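Carpet tile

Carpet tile, also called modular carpet, is a floor covering made in separate pieces that are laid edge to edge to cover a room. Most tiles are square, with sides of 50 cm, though long narrow pieces known as planks are also sold. The pieces have a stiff backing that keeps them flat, so they can be put down without the stretching and tacking used for carpet on a roll. They are used mainly in offices, schools, libraries and airports, and less often in homes.

Construction

A carpet tile has a face and a backing. The face is usually nylon, and cheaper grades use polypropylene. The yarn may be left as closed loops, cut to form an upright pile, or made with a mix of the two. Low loop pile is the most common choice for work areas, as chair wheels roll over it easily and it shows few footprints.

The backing makes up most of the weight. Bitumen and PVC were the usual materials for many years, and both are still in use. Newer backings are made from polyolefin or from felt. A layer of glass fiber is often set into the backing to stop the tile from growing or shrinking as the room warms and cools.

Gray is the color most often ordered for offices, followed by blue and brown. Flecked and textured patterns are preferred to solid colors in busy areas.
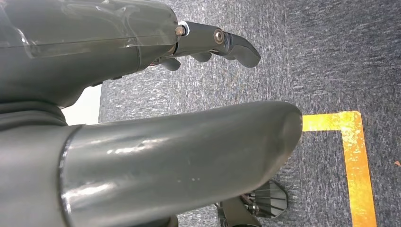 Gray textured carpet at close range.

Laying

The floor beneath must be dry, level and clean. Tiles are normally left in the room for a day before work begins. The installer finds the center of the room, marks two lines that cross there at right angles, and works outward in quarters. Cut pieces fall along the walls, where they are less noticed.

Tiles are held down in one of three ways. Full adhesive is spread over the whole floor and allowed to turn tacky. Grid fixing uses bands of adhesive or tape at intervals. Loose laying depends on the weight of the tile and on friction, with small adhesive tabs joining the corners from below. Loose laying is the quickest to undo and is favored by tenants with short leases.

An arrow printed on the back shows the direction of the pile. With all arrows pointing the same way, the floor looks much like broadloom. Turning every second tile by a quarter gives a checkered effect, and some ranges are designed to be laid in any direction — the joins are then part of the pattern.

Furniture and services

One reason for the spread of carpet tile in offices was the raised access floor, a system of panels on short legs with space below for power and data lines. A sheet of broadloom would have to be cut to reach a panel, while a tile can simply be lifted. Smaller cables are often run on top of the floor or from desk to desk instead. On a typical shared table a laptop has a dark cable plugged into its side and trailing toward the edge, and a thin black cable may lie on the floor close by. 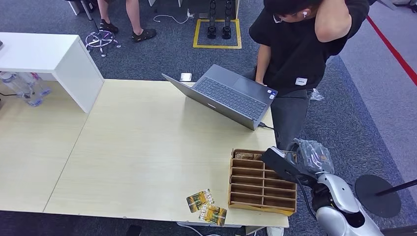 Furniture weight is a separate matter. Narrow table legs leave dents in cut pile, and these may take weeks to recover. Work tables are often made up of sections so that a room can be rearranged, as with the light wooden top here, which has a visible seam between its two parts. Each new layout moves the legs to fresh spots, and the old dents can be eased with steam or the worst tiles swapped with ones from under a cabinet. Castors do more harm than fixed legs, and many suppliers ask that chairs with hard wheels be used on a mat.

Care and replacement

Regular vacuuming removes the grit that cuts into the yarn. Spills should be blotted from the outside in. A badly stained tile can be taken up, rinsed and put back once dry, or replaced from spare stock. Spares should come from the same dye lot as the floor, and even then a new tile will look brighter than those around it until it has had some wear.

In a study of leased offices, Fumiko Uchida found that the floors most often replaced in full were those for which no spare tiles had been kept. Her survey covered 700 rooms, among them the Hundgate building, where roughly 4,000 tiles had been laid with full adhesive and could not be lifted whole.

Recycling

Used tiles are hard to recycle when face and backing are bonded tightly together. Some are cleaned and sold again for use in workshops and storage rooms. Others are shaved, with the yarn going to new fiber and the backing ground up for new backing. Tiles with old bitumen backing are often burned for fuel or sent to landfill.

See also: Broadloom; Raised floor; Underlay; Vinyl tile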